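Subject: Re: [Rastden-allotments] Pineapple tops, any luck?
List: Rastden Allotments and Gardens

Hello all,

Lovely to see the list waking up again after such a quiet winter, and what a good question to wake it up with! I have been growing pineapples from shop tops for more years than I care to admit, so forgive me if I go on a bit.

> I cut the top off a pineapple last month and stood it in a glass
> of water on the kitchen sill. It has gone brown and slimy at the
> bottom and smells dreadful. Do I start again or will it recover?
> Also, has anyone on the list ever had a fruit off one? My
> neighbour at the Flastance end swears it can't be done in this
> country without a proper heated greenhouse.

I'm afraid I would start again. Once the base has gone soft the rot tends to creep up into the middle, and if you give one of the centre leaves a gentle tug it will probably slide straight out in your hand. Compost heap for that one, poor thing.

For the next one, be fussy in the shop. You want a crown that is green right into the middle, with no grey or papery leaves, and a fruit that hasn't been sitting next to the chiller (cold does them no good at all). Our greengrocer lets me rummage, bless him.
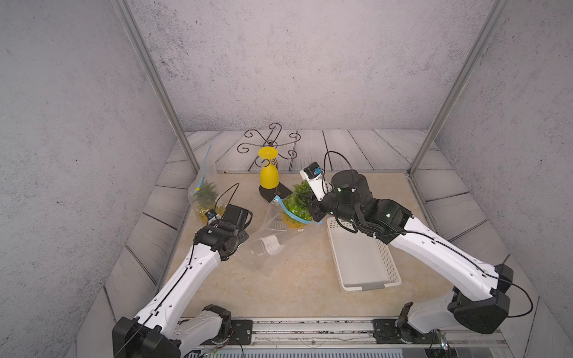
Pineapple in its bag, with a good leafy green crown.

When you get it home, twist the crown off instead of cutting it. Hold the fruit in one hand, wrap a tea towel round the leaves and turn as if you were opening a stiff jar. It comes away with a little stalk and hardly any flesh, and it's the flesh that goes slimy. Peel off the lowest leaves until you have a bare inch or so of stalk. You may well see small brown bumps on it, and those are the beginnings of roots, so be kind to them.

Then leave it alone! Lay it on its side somewhere airy for at least 3 days, and longer if the kitchen is steamy. After that I skip the glass of water altogether and put it straight into a small pot of gritty compost, 2 parts ordinary multipurpose to one of sharp sand, just damp. Mine live on the landing, where it's bright and there's no draught. Expect nothing to happen for 6 or 8 weeks. I used to pull them up to check for roots, and I lost a fair few that way.

As for fruit, please tell your neighbour that I have had one! It was the size of a large egg and took more than 3 years, and we ate it in thin slices with great ceremony one May teatime. The plant never saw a greenhouse. It spent its summers against the back wall and its winters indoors next to the Toledo, a big ugly orange pot we bought on holiday and which has never fitted anywhere else.

I have 2 rooted tops going spare if anybody would like them. I'll bring them along to the seed swap at the Deltovitz hall, and if they don't find a home I shall only have to move the bookcase again. Bring a deep bag, as the leaves are quite prickly.

Do let us know how the second attempt gets on.

Warmest wishes from the plot by the water butts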